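Filed under: Workplace Automation > Packing and Sorting

pirmin_h
Plodura moved our mixed-goods table to recorded hand grippers in February. Two people per shift. Quota stays at 30 boxes; by hand it was 50.

t_gronow
The quota isn't the issue. The pay grade is. Ours at Verbruggen still says "packer." 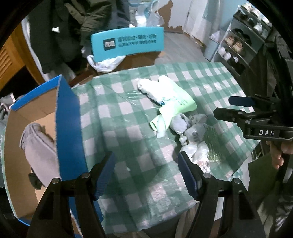
Soft items take the longest — socks, thin bags, anything that folds under the pads. A packer's rate doesn't cover that.

cakl
Disagree. Same table, same items, slower pace. My wrists prefer it.

t_gronow
Then ask who gets the table after training ends.

Comments (2)

olteanu_c: Hukora kept everyone, on different shifts.

birsen_y: Get the grade in writing before Monday.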